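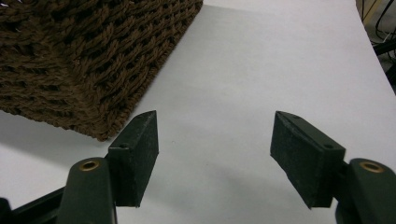

The brown basket, thick woven cord-like strands.

Dirnville lost to Flondier by two points on Wednesday night, and I've been going over the last quarter since I got home. I've watched this club for a long time and I don't usually write about league games in September, but this one deserves a few paragraphs.

We were up by 12 at halftime. The passing was quick, the defensive rotations were good, and Flondier couldn't get anything going inside. Their coach used two timeouts in the second quarter and neither one changed much. At the half I told my brother-in-law we could start thinking about the Ciltunen game.

Then we came out for the third and stopped running the offense. I don't know how else to put it. In the first half the ball went through the high post on nearly every possession. In the third quarter the guards brought it up, dribbled on one side of the floor, and took a contested jumper with the clock running down. A few of those went in early, and I think that did some damage, because it looked like it was working. Flondier didn't mind. They got the rebounds and ran.

The other problem was the bench. Our coach went with a short rotation again, and by the middle of the fourth the starters were standing up straight on defense. Flondier's second unit came in and scored 15 points. Ours scored four. We have two young forwards who played well all summer and they got a couple of minutes between them. If they aren't going to play in September, I'd like to know when they are.

I'll give Flondier credit for the press. They hadn't shown it in the first half at all. We turned the ball over three times in a row against it, and the lead was gone by the time we called timeout. The fix is to put a tall player in the middle of the floor and pass to him. We did that once, got a layup out of it, and went back to dribbling up the sideline.

The last possession was fine, by the way. I've heard some complaints about it. We got an open look from the corner and it came up short. I would take that shot again.

Free throws were worse. We went 11 for 20. Lose by two and miss nine free throws and there isn't much to argue about with the officials, although plenty of people near me tried.

A word on the building. The Okafor Center holds 4000 and it was maybe half full, which is decent for a weeknight. The new scoreboard is easier to read from the upper rows. The parking lot is still one exit, and it still takes longer to get out of than the fourth quarter took to play. I left the car on the street by the hardware store and walked, and I'll keep doing that.

Next up is Ciltunen on the road. They're big and slow and they don't press, so we may look better than we are. What I'll be watching is how many players get in before halftime, and whether the ball goes to the high post after the break. If both of those happen I won't worry too much about the score.

I'm driving over for it. Tip-off is at seven, and there are usually seats at the door on the visitors' side.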